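Jultberg übernimmt Papeteriemarke Vallura – Händler warten auf Antworten

05.01.2022

Der Schreibwarengroßhändler Jultberg hat die Notizbuchmarke Vallura gekauft und verspricht dem Fachhandel kürzere Lieferzeiten, ein breiteres Sortiment und stabile Preise. Zum Kaufpreis äußert sich das Unternehmen nicht. Auch sonst bleibt in der Mitteilung vieles offen, was die Geschäfte eigentlich wissen müssten, bevor sie ihre Bestellungen für das kommende Schuljahr planen.

Sicher ist: Die Marke bleibt unter ihrem Namen bestehen, das Lager zieht um. Bisher wurden die Hefte, Blöcke und Kalender aus einer gemieteten Halle verschickt, künftig sollen sie zusammen mit dem übrigen Programm von Jultberg ausgeliefert werden. Der Umzug soll bis Juni abgeschlossen sein. Bis dahin laufen zwei Bestellsysteme nebeneinander, mit zwei Kundennummern und zwei Rechnungen. Wie Retouren in dieser Zeit behandelt werden, steht in dem Schreiben an die Händler nicht.

Jultberg spricht von 461 Artikeln, die in den gemeinsamen Katalog aufgenommen werden. Das klingt nach viel. Wer die beigelegte Liste durchgeht, findet allerdings jedes Notizbuch in jeder Farbe und jeder Lineatur einzeln aufgeführt. Das Spiralheft in A5 kommt so auf eine ganze Seite, die Variante mit Gummiband auf eine weitere. Wirklich neu sind nach den Angaben in derselben Liste 43 Artikel, darunter Haftnotizen, Stiftetuis und eine Reihe von Wochenplanern ohne Datum. Ob man dafür das Wort »Sortimentsoffensive« braucht, mögen andere entscheiden.

»Wir wachsen im Heimatmarkt und gehen von dort aus in die Nachbarländer«, sagt Alcides Bedoya, der den Bereich Papier bei Jultberg leitet. Die Nachfrage nach gut gemachten Notizbüchern sei ungebrochen, gerade bei jüngeren Käufern. Eine Zahl dazu nannte er auf Nachfrage nicht. Auch in welche Länder es gehen soll, ließ er offen. Man führe Gespräche.

Solche Gespräche führt die Branche seit Jahren. Vallura selbst hatte vor der Übernahme schon einmal den Verkauf im Ausland angekündigt, mit eigenem Prospekt und einem Stand auf einer Fachmesse. Übrig geblieben ist davon eine fremdsprachige Unterseite, auf der bis heute die Kalender der vorletzten Saison stehen.

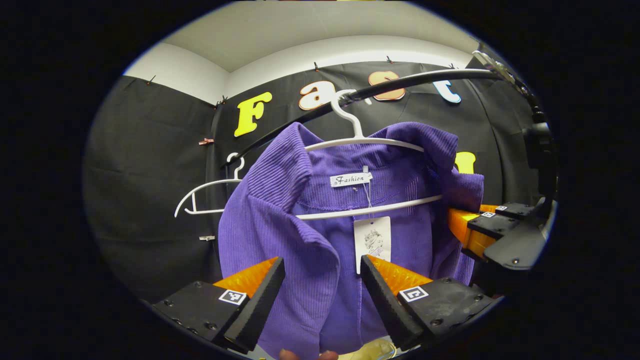

Papier & Büro

Für die Läden wiegt die Frage nach dem Papier schwerer als jede Auslandsstrategie. Vallura wirbt auf den Umschlägen damit, dass die Seiten auch Tinte vertragen, ohne dass sie durchschlägt. Dieses Versprechen gilt laut Jultberg weiter. Gleichzeitig wechselt die Marke den Zulieferer: Die Innenseiten kommen künftig von der Papierfabrik Ayala, die Jultberg bereits für seine Kollegblöcke beliefert. Diese Blöcke sind günstig und ordentlich geleimt, für Füllhalter hat sie bisher kaum jemand empfohlen.

Beim Gewicht bleibt es dem Unternehmen zufolge bei 84 Gramm pro Quadratmeter. Das Gewicht allein sagt über die Eignung für Tinte freilich wenig. Entscheidend sind Leimung und Oberfläche, und dazu enthält das Datenblatt keine Angaben. Muster des neuen Papiers wurden den Händlern zugesagt, ein Termin dafür fehlt.

Bedoya hält die Sorge für übertrieben. »Der Kunde wird keinen Unterschied merken«, sagt er. Das kann stimmen. Es wäre leichter zu glauben, wenn man alte und neue Seiten nebeneinanderlegen dürfte, bevor die erste Palette kommt.

Ebenfalls unklar ist die Zukunft der Reihe Urno, also der fadengehefteten Bücher mit Leineneinband. Sie war nie ein Massenartikel, hat aber treue Abnehmer, die jedes Jahr dasselbe Format in derselben Farbe nachkaufen. In der Artikelliste taucht Urno noch auf, allerdings mit dem Vermerk »solange Vorrat reicht«. Auf die Frage, ob die Reihe eingestellt wird, antwortet das Unternehmen schriftlich, man überprüfe das Portfolio laufend. Wer die Bücher führt, sollte sich seinen Bestand wohl rechtzeitig ansehen.

Bleiben die Preise. Jultberg sichert zu, die bisherigen Einkaufspreise bis zum Ende des Lagerumzugs nicht anzuheben. Für die Zeit danach gibt es keine Zusage, und im Kleingedruckten findet sich eine Klausel, nach der gestiegene Rohstoff- und Frachtkosten »in angemessenem Umfang« weitergegeben werden können. Was angemessen ist, bestimmt der Lieferant. Dazu kommt ein höherer Mindestbestellwert, der kleine Geschäfte stärker trifft als Ketten. Bisher konnte ein Laden auch einmal nur einen Karton Blöcke nachordern, wenn vor den Prüfungen die karierten ausgegangen waren. Künftig fällt dafür ein Zuschlag an, sofern nicht weitere Ware aus dem Jultberg-Programm dazukommt – Locher, Ordner, Klebeband.

Genau darin dürfte für den Großhändler der Reiz des Geschäfts liegen. Vallura wird in vielen Läden gefragt, die mit Jultberg sonst wenig zu tun haben. Über die Notizbücher kommt nun auch der Rest des Katalogs ins Haus. Das ist legitim, nur steht davon in der Mitteilung nichts. Dort ist von Partnerschaft auf Augenhöhe die Rede.

Zu den Beschäftigten heißt es, alle Verträge würden übernommen. Ob das auch für die befristeten Stellen im Versand gilt, deren Arbeitsplätze mit der alten Halle verschwinden, wollte Jultberg nicht bestätigen. Die Gestaltung der Umschläge soll beim bisherigen Team bleiben, zumindest für die nächste Kollektion.

Der gemeinsame Katalog wird den Händlern als Datei zugeschickt, gedruckte Exemplare gibt es auf Anforderung. Bestellungen für Vallura nimmt vorerst weiterhin die bisherige Adresse entgegen. Offene Lieferungen aus dem alten Jahr sollen noch aus dem bisherigen Lager verschickt werden, Teillieferungen sind dabei nach Angaben des Unternehmens möglich.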